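Do Loan Guarantees Build Wind Parts Plants? A Second Look at Tritemthorpe

Ha-rang Jang and Brunello Bassi
Supervisor: Sharon Kariuki

Our topic was the public loan guarantee given to Skemier, a maker of small wind turbine blades, for its plant at Tritemthorpe. The town's own account says the guarantee brought the plant. We started out willing to believe that and ended up less sure.

The guarantee was meant to support 259 jobs. We read the application, the two yearly updates that followed, and the minutes of the public meetings. We also talked to Lionel Bloxham, who worked on the application for the town, and to Bronwyn Whitelaw, who rented warehouse space to Skemier before any public money was discussed.
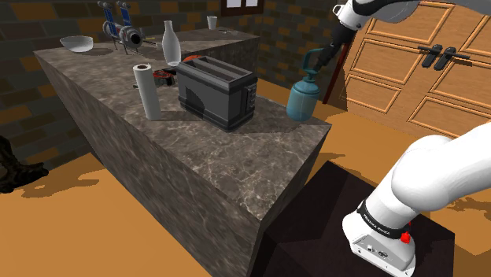

Who pays if Skemier stops making payments on the loan?
The town does, up to the limit written into the guarantee, and the bank carries whatever is left.

That split matters more than the press coverage let on. A bank with most of its risk covered has little reason to ask hard questions about blade orders, and we found few hard questions in the file. The sales forecast rests on one buyer, Istura, whose letter says it "expects to consider" a purchase. We would not call that an order. The application does, twice.

The job figure is also soft. It adds construction work to permanent work without saying how long the construction jobs last. When we asked Mr. Bloxham for the split he said it had been in an earlier draft. We asked for the draft in July and have not received it.
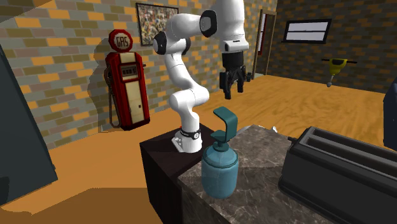

Department of Economics and Public Policy — Student Projects

Then there is the question of what would have happened anyway. Ms. Whitelaw told us Skemier had already signed a nine-month lease with her and was asking about a longer one. One lease proves very little, and she has her own reasons to remember it clearly. Still, the town's report never mentions it, and a report that claims the money made the difference should at least deal with it.

We tried comparing the case with Phí, a blade maker of similar size that built without a guarantee. The comparison is weak. Phí had cheaper land and an older customer list, and we could not get its wage figures. Brunello wanted to drop this section. We kept it short instead.

Our view is that the guarantee may have sped up the plant. We can't show that it caused it, and neither can the town. The second yearly update reports hiring "on track" but gives no head count — the one number a reader would want.

Sources and interview notes are in the appendix. Last changed 2018-09-01.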